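Attic room inspection checklist – Gautam House, top floor
Inspector: Ximena Cáceres
Accompanied by: Rawan Haddad, Fadgate Lettings
Date: 2023-04-14
Visit type: yearly, with follow-up of open points from March
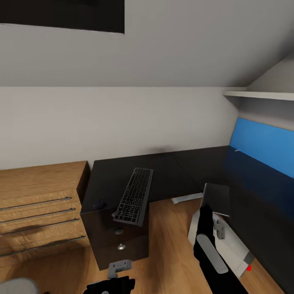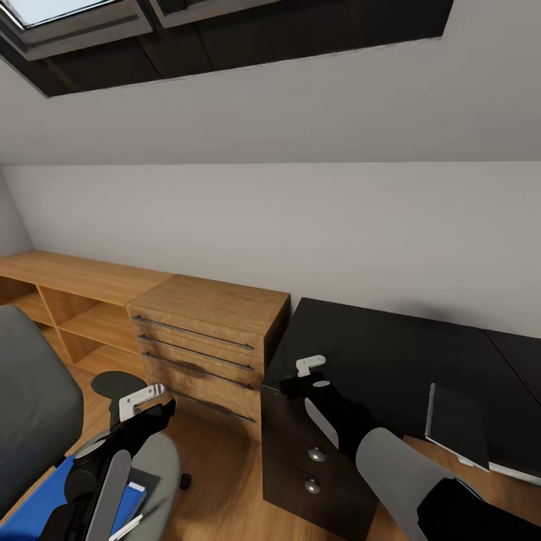

Attic work room, with the sloped ceiling.

1. Escape and access
Stair door opens fully – OK
Handrail fixed on both sides – OK. The left side was loose in March, it is now repaired with new screws.
Emergency light on the landing – FAIL. It goes off after few minutes on battery. Please replace the battery and test again.

2. Smoke and heat
Smoke alarm on landing – OK, tested with the button
Alarm heard from the second floor – OK, with doors closed
Fire blanket in the kitchenette – OK, but it hangs behind the kettle. Move it near the door.

3. Roof and ceiling
Signs of leak – NOT CLEAR. Tenant reports a drip at the chimney side during strong wind. I found a stain of 36 cm on the landing ceiling. Meter gave a dry reading, so I ask for a second check after rain.
Low headroom marked – NO. Yellow tape is requested for the landing beam, lowest point 68 inches from the floor.
Loft insulation – OK, depth 200 mm at the hatch

4. Electrical
Fuse box labels – PARTLY. Two circuits have no name. Rawan will ask the electrician from Zosesmont.
Extension leads – one lead was plugged into another lead on the landing. Removed during the visit.
Portable heater – Gellavus model, cable in good condition. Keep it away from curtains.

5. Furniture and storage
Tall furniture fixed to wall – to confirm with the tenant. I did not pull anything out.
Boxes on the stairs – FAIL. This is the second time I write it. The stairs must stay free, also for one day only.

General comment: the floor is in better order than last year and the tenant was helpful. Points 1 and 5 should be closed first – I will accept photos by e-mail for the boxes, but for the emergency light I need to see the test myself.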